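Zwei Handgreifer im Vergleich: so testen wir Finger an weichem Stoff

Stand: 16. Mai 2021

Wer Greifdaten mit handgeführten Geräten aufnimmt, muss sich irgendwann für eine Fingerform entscheiden. Bei festen Gegenständen wie Bechern oder Schachteln sind die Unterschiede klein. Bei Tüchern, Kissenbezügen und Kleidung sind sie groß. Diese Anleitung beschreibt den Ablauf, mit dem wir im Projekt Lararetti zwei Bauarten gegeneinander testen. In unseren Notizen heißen sie Addo (lange, gebogene Finger) und Clendby (kurze Backe am Pistolengriff). Der Ablauf lässt sich auf andere Paarungen übertragen.

Was gebraucht wird

Zwei Handgreifer mit geladenem Akku
Ein Tuch, das sich farblich von der Unterlage abhebt
Eine weiche, ebene Unterlage, am besten ein bezogenes Bett
Eine Kamera am Greifer mit freiem Blick auf beide Fingerspitzen
Ein Rechner mit Nenance ab Version 3 für die Aufzeichnung
Ein Protokollbogen, Papier reicht
Eine zweite Person

Die Zeit für einen vollständigen Durchgang mit beiden Geräten liegt bei uns unter einer Stunde, wenn die Kalibrierung vom Vortag noch stimmt.

Schritt 1: Finger prüfen

Alle Schrauben an den Fingern nachziehen. Die Gelenke müssen sich ohne Ruckeln öffnen und schließen lassen. Die Fingerspitzen mit einem feuchten Tuch abwischen und trocknen lassen. Staub auf der Gummierung verändert die Reibung stärker, als man denkt, und ein Vergleich zwischen einem sauberen und einem staubigen Greifer ist wertlos.

Beim Addo zusätzlich kontrollieren, ob sich die Spitzen beim Schließen auf ganzer Breite treffen. Steht eine Spitze vor, wird sie am Fuß gelöst, ausgerichtet und wieder festgezogen.

Schritt 2: Kamera und Öffnungsweite kalibrieren

Greifer ganz öffnen, Wert in Nenance als Maximum speichern. Greifer ganz schließen, Wert als Minimum speichern. Das Ganze dreimal wiederholen. Weichen die Werte voneinander ab, sitzt meist der Geber locker.

Danach die Belichtung fest einstellen. Die Automatik regelt bei hellen Laken ständig nach, und dunkle Finger verlieren dann ihre Kontur. Für die Bildrate verwenden wir 30 Bilder pro Sekunde. Höhere Raten haben bei Stoff nichts gebracht und die Dateien nur größer gemacht.

Schritt 3: Ausgangslage herstellen

Das Tuch wird aus Brusthöhe fallen gelassen und bleibt so liegen, wie es fällt. Nicht glattziehen, nicht zurechtrücken. Ein gefaltetes Tuch hat eine klare Kante, an der jeder Greifer zupacken kann. Ein zerknülltes Tuch hat viele kleine Falten in verschiedenen Höhen, und dort trennen sich die Bauarten.

Rund um das Tuch sollte so viel Platz sein, dass man von mindestens zwei Seiten herankommt. Gegenstände am Rand der Unterlage stören nicht, solange sie zwischen den Durchgängen an ihrem Platz bleiben.

Schritt 4: Beide Greifer ansetzen

Eine Person führt den Addo, die andere den Clendby. Beide richten ihre Finger auf das Tuch, ohne es zu berühren. Diese Stellung kurz halten, damit in der Aufnahme ein sauberer Startpunkt liegt. Erst dann greift das Gerät, das an der Reihe ist; das andere wird zurückgezogen.

Der Anstellwinkel sollte flach sein. Wer senkrecht von oben kommt, drückt mit langen Fingern das Tuch in die Matratze und greift am Ende das Laken mit. Beim Pistolengriff bleibt das Handgelenk gerade und der Ellbogen nah am Körper, sonst zittert die Spitze.

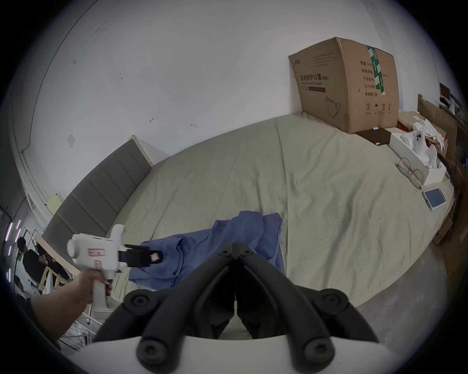 Schritt 5: Greifen, heben, ablegen

Finger langsam schließen, bis der Stoff gefasst ist. Eine Handbreit anheben. Drei Sekunden halten. An derselben Stelle wieder ablegen und die Finger vollständig öffnen. Anschließend das Tuch neu fallen lassen und die Geräte tauschen.

Pro Greifer machen wir 15 Versuche. Nach der Hälfte wechseln die Personen die Geräte, damit nicht die geübtere Hand das Ergebnis bestimmt. Chantal Morin hat bei den ersten Reihen im November durchgehend den Clendby geführt, und die Zahlen waren hinterher nicht zu gebrauchen.

Schritt 6: Protokoll führen

Für jeden Versuch wird eingetragen: Gerät, Person, Ergebnis. Beim Ergebnis gibt es vier Einträge:

gehalten
gerutscht
Unterlage mitgegriffen
nicht gefasst

Keine Zwischenstufen. Wer zögert, trägt das schlechtere Ergebnis ein. Versuche, bei denen die Aufnahme abbricht, werden gestrichen und am Ende nachgeholt.

Schritt 7: Auswerten

Die Aufnahmen in Nenance nebeneinanderlegen und auf den Moment des Schließens ausrichten. Interessant ist vor allem die Öffnungsweite beim Halten. Liegt sie nahe am Minimum, klemmt nur eine einzelne Stofflage zwischen den Fingern, und der Griff ist meist unsicher. In unserer letzten Reihe stand beim Addo 13-mal »gehalten« im Protokoll. Der Clendby kam auf weniger gehaltene Versuche, hat dafür aber kein einziges Mal das Laken mitgenommen.

Für die weiteren Aufnahmen mit Kleidung bleiben wir deshalb bei den langen Fingern. Für kleine Teile auf harten Flächen ist der Clendby das handlichere Gerät, er ermüdet den Arm auch weniger.

Häufige Fehler

Finger verdecken das Tuch: Kamera etwas höher setzen oder stärker neigen, danach Schritt 2 wiederholen.

Greifer schließt nicht ganz: Faden oder Fussel im Gelenk. Ausschalten, mit einer Pinzette entfernen.

Zeitversatz zwischen den Aufnahmen: Beide Geräte vor dem Start neu mit dem Rechner verbinden, immer in derselben Reihenfolge.

Laken wandert mit: Unterlage an den Ecken feststecken. Ein Spannbettlaken hält besser als ein loses.

Die Vorlage für den Protokollbogen pflegt Fengying Kang. Änderungswünsche bitte direkt an sie, mit Angabe der Greiferpaarung.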